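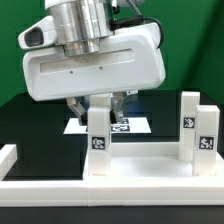
Damilola Ezeani reckoned you learn more from ten minutes of moving the arm yourself than from a day of slides. Fair enough. Open day at Norkosley, 23 November 2020, quick notes before I forget.

Teaching by remote control first. Small white ring in a tray, markers all over the place, operator nudging – slower than I'd thoguht. 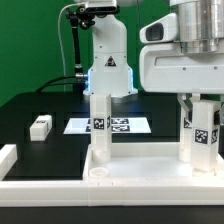

Does the operator need to write any code? None at all, the moves are recorded and the robot learns from those. They have 2754 runs saved so far.

Queue for a go was long. Got six minutes in the end. My hands were all over teh place.

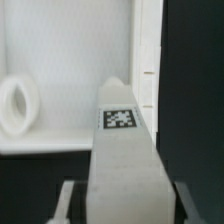 Guiding by hand

Different feel – you hold the arm and push it where you want. Omolara says beginners 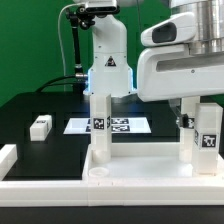
pick this up faster, but tire sooner. Back in April if they'll have us.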